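Sorting out the hot water timer, part two
Monday, April 27, 2020

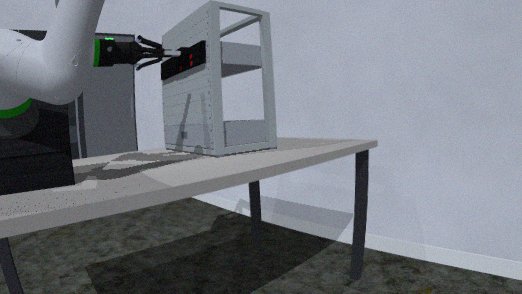 Where I had got to

In the first part I fitted a clamp meter to the immersion heater circuit and found that the tank was being heated twice a day, once at six in the morning and again at four in the afternoon. The second of these was news to me. I have lived in the house since before the present tank was put in and had always assumed one cycle.

The timer is a Panagiotou, mechanical, with the ring of plastic pins you push in or pull out. Someone had left a block of pins in on the afternoon side. They are hard to see because the dial has yellowed to nearly the same shade as the pins.

Readings for March

I took the meter reading at the same time each evening with the afternoon pins in for the first half of the month and out for the second half. I did not change anything else on purpose, though we were all at home for the last part of it and the kettle and oven were on far more than usual. That makes the whole-house figure useless for this, so I have gone by the clamp log on the heater circuit alone.

With both cycles the heater ran for nearly 40 minutes longer per day than with one. The element is rated at 3 kW, so that is a bit under 2 kWh a day. Most of that is standing loss from the tank and the first run of pipe, which is bare copper until it goes through the landing floor.

Lagging the pipe

Steinar Kárason wrote in after part one to say I should do the pipe before touching the timer at all. He is right that it is the cheaper job. I bought Clilla foam sleeve in the 22 mm size and cut it with a bread knife. The corners were mitred and taped. Where the pipe passes behind the tank there is no room for the sleeve, and I have left that part bare for now.

One thing to watch: do not lag over the thermostat cap or the cable into the element. The cable needs to be the heat-resistant sort and it needs air round it. Mine was ordinary flex, going brown at the end, and has been replaced. Turn the circuit off at the consumer unit before you take the cap off, and check it is dead with a proper tester.

Tank temperature

The thermostat was set to 70. I have brought it down to 60 and will not go lower, for the usual reasons to do with bacteria in stored water. A probe taped under the jacket at the top of the tank lags behind the real temperature by a fair margin – I would not trust it to the degree – but it is good enough for comparing one night with the next.

Over 36 hours with the heater off, the curve falls quickly at first and then flattens out. I had hoped to see a clear step when the sleeve went on. There is a difference, but a draught from the loft hatch moves the curve by a similar amount, so I want more nights before I put a number to it.

Still to do

The Birnumum digital timer is in its box on the stairs. It has a battery to hold the settings through a power cut and can be set in steps of 30 minutes. The back plate does not match the old holes, so there will be some filling and painting.

I also need to find out why the log drops two or three samples just after midnight. I suspect the Gultumum logger is writing out its daily file at that point and not reading while it does so. The manual says nothing on the matter. If anyone has the older firmware, please let me know in the comments whether yours does the same.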